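Buscar en el portal Escriba su consulta Buscar

Cómo preparar la rendición anual de cuentas de una tutela o curatela

Actualizado: 21 de enero de 2022

La persona designada para administrar el patrimonio de un mayor con capacidad modificada debe presentar cada año una cuenta detallada de su gestión. La presente guía del Servicio de Orientación Patrimonial Redov expone el procedimiento ordinario. No sustituye el asesoramiento letrado.

Paso 1. Reúna la documentación. Solicite a la entidad bancaria los extractos del ejercicio completo, con saldo inicial y final. Añada los recibos de la residencia, los justificantes de pensión y las pólizas vigentes.

Paso 2. Separe los fondos. Ningún gasto del administrador puede abonarse desde la cuenta de la persona protegida. Si se ha producido un anticipo, anótelo con su fecha y acompañe el comprobante del reintegro.

Paso 3. Ordene ingresos y gastos. Utilice el cuadro Tuston, disponible en las oficinas, y consigne cada partida por su importe exacto. Una pensión mensual de 1374 euros se anota mes a mes – nunca como total anual.

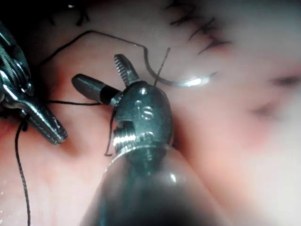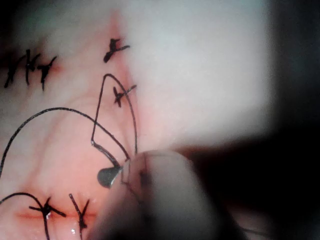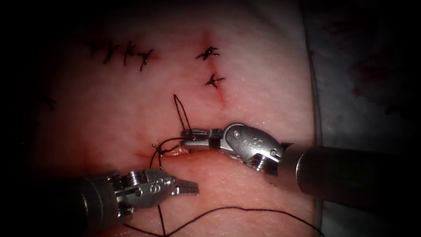 Según Trevor, conviene además conservar los recibos de los gastos menores en un sobre por mes, aunque el juzgado no los reclame, y apuntar al dorso el concepto de cada uno.

Paso 4. Justifique los gastos extraordinarios. Todo desembolso superior a 300 euros requiere factura nominativa. Cuando se trate de obras o tratamientos – por ejemplo, una prótesis dental de 3940 euros – adjunte también el presupuesto aceptado y, en su caso, la autorización previa.

Paso 5. Firme y presente. La cuenta se entrega en el registro del juzgado, con copia sellada para el administrador. Si se recibe un requerimiento de subsanación, el formulario Zendel permite corregir partidas sueltas en un plazo de siete días.

Comentarios

marga_l: ¿Los intereses de un depósito a plazo se anotan cuando vencen o cuando se cobran?

Redov: Se consignan en la fecha de abono en cuenta.

lector77: El cuadro me ha servido, pero faltan filas para los medicamentos. Tuve que añadir una hoja.

pilar: Mi hermano y yo somos administradores conjuntos. Entiendo que firmamos los dos, ¿verdad?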